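About Arine

Arine is a small test lab in Vetovdale. We try out grippers, arms, cameras and controllers for companies that want to know how a part will behave before they buy it. We don't make or sell hardware, and we take no commission from people who do.

We opened in January with one bench and a set of borrowed fingers. Today we have two benches, a parts room and a small machine shop where we cut adapter plates and finger blanks. We are a short walk from the Vetovdale rail stop, on the ground floor of the old Pacheco building. The loading door is at the back.

What we test

Most of our work is on household handling: picking up dishes, putting them in a rack, moving cloths in and out of baskets. Customers come to us from the kitchen equipment trade, from laundry services and from universities. They usually arrive with a part already in mind and one or two questions. Will this finger hold a wet plate? Can this camera still find the rim of a bowl when the light is behind it?

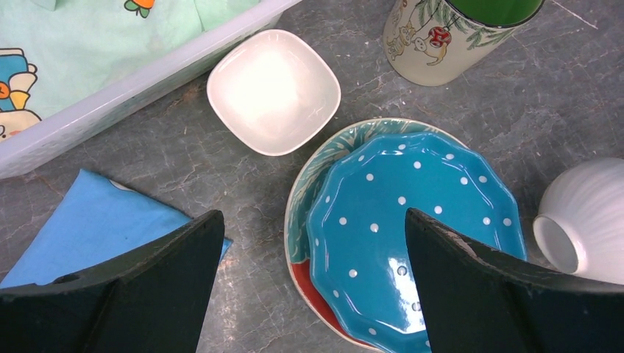
Fingers take up more of our time than anything else. A wide, flat tip is good on cloth and poor on the edge of a saucer. A narrow tip gets under a rim but can leave a fold of fabric behind. We keep 18 finger shapes on the shelf, and new customers can try any of them before paying for a custom cut. If none of them suits, we can normally have a new pair ready in 2 working days.

Wrist cameras are the second most common request. A camera close to the fingers sees the contact point well and loses track of everything else once the arm moves in. A fixed camera has the opposite problem, with the arms getting in the way of the dishes. For that reason we run both on every job and give the customer both sets of pictures, including the ones from attempts that went wrong.

How a comparison runs

A standard comparison is 225 attempts per gripper. The list of objects is agreed in writing before the first attempt and is not changed halfway through. If a customer wants to add an item later, we run it as a separate set and report it on its own page.

Each attempt is scored as placed, dropped, missed or stopped by an operator. We also note the starting position and the controller settings. We don't give partial credit. A plate that ends up leaning on the outside of the rack is scored as a drop, even when it lands softly.

Customers may watch in person or by video link. Most come for the first morning and leave the rest to us.

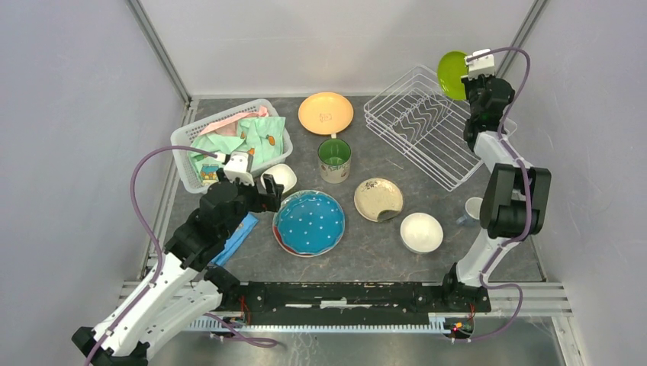 Our second bench is called Celow, after the street where we first rented space. It is the one we use for two-arm work. Both arms ride on one rail along the front edge, so a customer's mounting bracket has to fit that rail or be adapted to it. Plates going into the wire rack are the usual task there. The gripper has to hold the plate upright over the slots, and a small error in angle at the wrist is a large one at the bottom of the plate. Cable routing gets checked on the same bench. A loop that is long enough to let the wrist turn freely can also swing across the work area, and we would like to find that out before the long runs begin.

The dishes and cloths are ordinary ones. Some were bought new, others came from thrift stores in town, and we replace them as they chip or wear thin. We like patterned and shiny pieces for camera work – plain white bowls are useful too, mainly for checking exposure settings. The object shelf holds 66 items at present, and customers are welcome to bring their own.

What you get

Every job ends with a written report, the full log and all the video. The report says which part did better on the agreed list and where each one failed. It does not rank products in general, and we ask customers not to quote it that way in their advertising.

Reports belong to the customer who paid for them. We do not publish results without permission, and we don't pass one supplier's results to another.

Working with us

Send a short note with the part you want tested, its weight and its mounting pattern, along with the name of the controller you plan to use. Drawings help if you have them. We will reply with a proposed object list and a price. Parts can be shipped to the front desk or dropped off at the loading door on weekdays. We return everything at the end of the job unless you tell us to keep it for a repeat run.

Page last updated 18 June 2025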